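Left finger stops short on handheld gripper when closing on soft fabric

Huguette Marty
We use two Pondier grippers for folding work. Since July the left finger of one unit has stopped short on thin cloth. The fault appears after roughly 60 closures. Please advise.

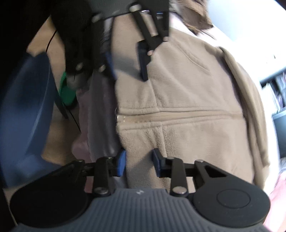
Both fingers open, blue pads fitted.

Zsolt Lengyel
Power the unit off before touching the linkage. Inspect the rivets for play – ours needed attention at 1,000 cycles.

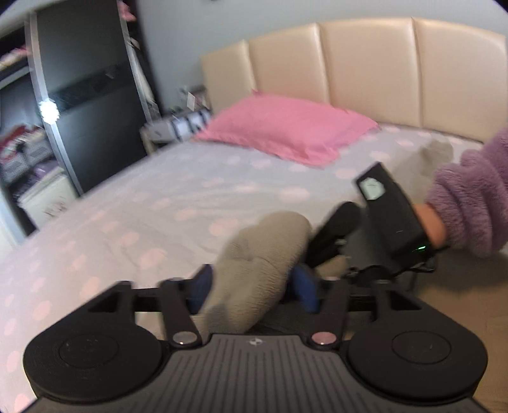

Cloth held between the pads, bedroom work.

Pichon
Same here. Changed the pads, no difference.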